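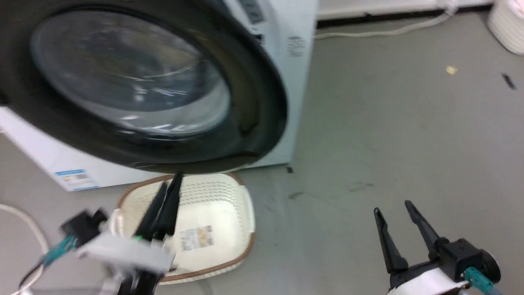
Yuxi Fan
Test engineer, home tasks bench, Hodania

Wednesday, after lunch

Second read of the draft practice sheet for appliance work (Nisha's version, the one with my comments from March still in the margin). I said I'd try it on the laundry station before grumbling any more. So, grumbling with evidence.

Rule 1, "clear the floor of all loose items before motion is enabled." Fine as a sentence. Now look at the floor by the washer. There's a yellow scrap of paper, a thin black bit of something, a cable along the baseboard and another white one curving under the left gripper. Which of those is a loose item? Chaiwat says cables are fixtures. I say a cable you can kick is loose. The sheet doesn't say, and two people could both sign it off in good faith with different floors. Either we write "cables routed outside the arm's reach, or taped" or we drop the rule and stop pretending.

Rule 2, start position. "Basket centered in front of door." Centered on what? The basket sits right up under the bottom of the door rim, and that may well count. But if the door has to swing, I want a gap in the rule, given as a number, measured from the rim to the basket edge. Elīna wants tape marks. Tape marks move when somebody mops. I'd take them over the word "centered" all the same.

Also for Rule 2: the basket has a paper product label lying in the bottom. Does an "empty basket" include the label? I can see a picker trying for it. Propose: labels and inserts out before the first run, written down if left in.

Rule 4, speed near the appliance. The sheet has one limit for everything. I don't believe in one limit for everything. Reaching over open floor and putting fingertips inside a plastic basket are different jobs. Left gripper smears in the still with its tips in the basket, right one comes out fairly crisp. I'm not going to read a speed off a blur and neither should anybody else, but it's the kind of thing reviewers do, so the log should carry commanded speed next to every still. Ask Orathai if the logger can stamp it.

Rule 7, connectors. "Inspect connectors before each session." Inspect for what? Seated, latched, strain on the cable, all three? Teal plugs on both sides are easy to spot, I'll give them that. Easy to spot and checked are two different boxes on the form and we have one.

Rule 9, the cycle count. Gultance's people told us on the call to swap finger pads at 2000 cycles. Nisha's sheet says 1524, and the old Skillia sheet said 1999, which I assume was somebody being clever about a counter. No source for any of them. I asked where 1524 came from and got "the spreadsheet." Until there's a wear test behind it I'd strike the number and write "inspect pads every 10 runs, log condition." Dull, but I can defend it in front of Bhatia when they audit.

What I'd keep: the two-person rule for e-stop, the sign-off line, the ban on editing a run log after the fact. Those I've seen go wrong.

Not convinced the rest makes anything safer. It makes a folder thicker.

To do
- send Nisha the above, minus the last two lines
- Chaiwat: cables, decide, in writing
- measure rim to basket edge, three positions, see if the door clears
- Orathai re speed stamp
- pads: find out who owns the spreadsheet

4:40 pm. Chaiwat came by, still says fixtures. Left it open.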